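Getting old marks out of a yellow tablecloth

kfung_home
Joined: June
I've got a pale yellow tablecloth on the table I use as a desk. It has a few faint stains that don't bother me much in the evening but show up by the window. I've washed it at 40 with ordinary powder and they came through the same. I don't know the fibre, the label has gone. Would you soak it or leave well alone?

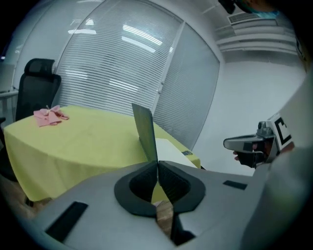

The cloth on the table, pink cloth still out

Nayeli B
Soak it. Oxygen bleach in a washing-up bowl, lukewarm water, leave it overnight, then wash as normal. Mine came from Udum and the tea marks went after two goes.

geraghty_c
I wouldn't put oxygen bleach on a yellow until you've tried it on the hem. I lost the colour on one that way and it dried patchy. Washing-up liquid first, rubbed in from the back.

Nayeli B
Chlorine bleach will do that. Oxygen bleach never has for me.

geraghty_c
It was oxygen bleach. I kept the tub.

Baltazar
Why have a cloth on a desk at all? It slides about and catches your knees. I'd take it off and wipe the table.

kfung_home
The table top is scratched, so the cloth stays. I'll try the hem tonight with a teaspoon in 500 ml and see what it looks like in the morning.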